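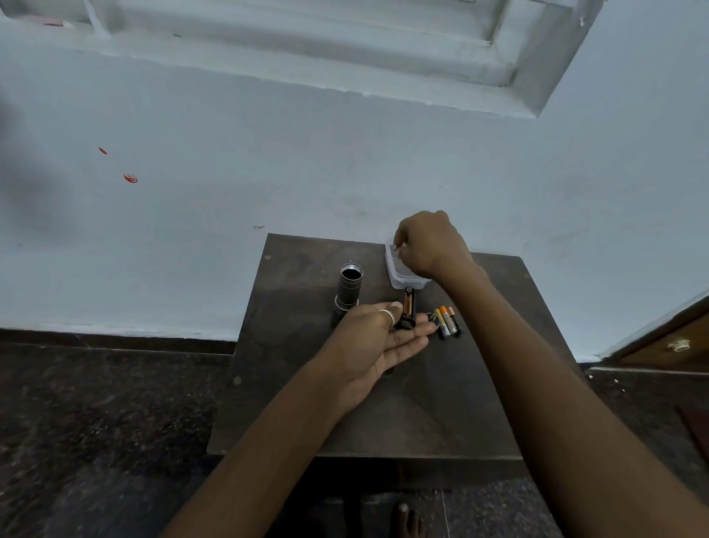 Small batteries, small holder, two busy hands. Could a robot do this job?

CAN ROBOTS DO THE CHORES YET?

Short answer: a few of them. Sort of. Slowly.

Longer answer - keep reading.

Think about a flashlight (some people say torch). It stops working. You unscrew it, pull out the little battery holder, pop in fresh batteries, put it all back together. Easy! You might even do it while talking to somebody.

Now think about teaching a machine to do it. Every bit of it. From the start.

WHAT YOUR HANDS ALREADY KNOW

Hold your hand out flat, palm up. Congratulations, you just made a little table. People do this all the time when they are fixing small things. One hand holds the part, the other hand goes off to get something. In our photo the battery holder is sitting across an open palm while the fingers of the other hand reach into a small plastic container.

Your hands work as a team and you hardly notice. A robot with two arms has to be told, or has to learn, what each arm is for. Which one holds? Which one fetches? What if they bump?

Then there's touch. Your fingertips can feel a battery start to slip before you see it move. You squeeze a tiny bit harder. Done. Lots of robot hands can't feel much at all. They have two hard fingers that open and close, a bit like barbecue tongs. Try doing up your shoelaces with barbecue tongs. Go on, try it on Sunday when you've got time.

THE TROUBLE WITH SMALL STUFF

Batteries roll. AAA batteries are skinny and smooth, and if you nudge one the wrong way it heads for the edge of the table. Springs push back. Screw threads have to line up just right or the cap goes on crooked and gets stuck.

Also batteries have a right way round. One end is plus (+), the other is minus (-). Look inside a holder and there's usually a tiny plus and minus to show you which way each one goes. A robot needs a good camera to spot marks that small, and black marks on black plastic are hard even for grown ups with glasses.

And the colour of the table matters! A dark part on a dark table is tricky for a camera to pick out. Shiny metal is tricky too, becuase it bounces light about. Same part, different light, looks like a different part.

MEET PRAMANIK

Pramanik is a robot with two arms, built at a workshop called Kundix. It has been practising one job: putting batteries into a flashlight and closing it up. It practised 800 times.

So how's it going?

In the last round of 9 tries it got the whole job right 4 times. The other tries went wrong in all sorts of ways. Dropped battery. Battery in backwards. Cap on crooked. Once it put everything in perfectly and then knocked the flashlight off the bench with its elbow. (Robots do have elbows, kind of.)

When it works, it takes more than nine minutes. You could probably do it faster than that, and eat a sandwich.

But four right out of nine is a lot better than where it started - none.

SO WHAT CAN MACHINES DO NOW?

Some chores are already done by machines and we just forgot to call them robots. The dishwasher washes dishes. The washing machine washes clothes. They're brilliant at it. But somebody still has to load them and unload them, and put the cups back in the cupboard, and find the other sock.

Robot vacuums do floors pretty well. Floors are flat, that helps. Stairs, no. Lego, no. 

Factories have robot arms that pick up the same part from the same spot all day long and almost never miss. The trick is that everything around them stays put. The part is always there, facing the same way.

Your house is not like that. Your house has a cat, and a bag in the hallway, and a drawer that sticks.

WHAT ABOUT SHOPS?

Same story. At Stondlow, a hardware shop, there's a rolling robot called Cletis. It trundles up and down the aisles after closing and checks for empty spots on the shelves. It's good at looking. It can't fill the shelf though. In the morning 2 workers come in, read the list Cletis made and do the lifting and stacking by hand.

Looking is easier than grabbing. That's true for nearly all robots right now.

HOW DO THEY LEARN?

One way is by copying. People do a job and wear a camera on their head, so the video shows just what their hands were up to. Opening things, sorting things, fixing things. A computer goes through heaps of these videos and looks for patterns - hand goes here, fingers close, lift.

Another way is plain old practice. Try, miss, try again. Robots don't get bored, which is lucky.

TRY IT YOURSELF

Ask a grown-up for an old flashlight that unscrews. Get them to help with the batteries (keep them away from little brothers and sisters, and never ever put one in your mouth).

Take it apart and lay the pieces out. Now put on thick oven mitts and put it back together.

Next go: no mitts, but one hand behind your back.

Last go: eyes shut. Which was hardest? Write it down.

WORDS TO KNOW

Gripper - the part of a robot that grabs things. It's hand, basically.

Sensor - anything that lets a machine see, hear or feel.

Thread - the twisty groove that lets a cap screw on.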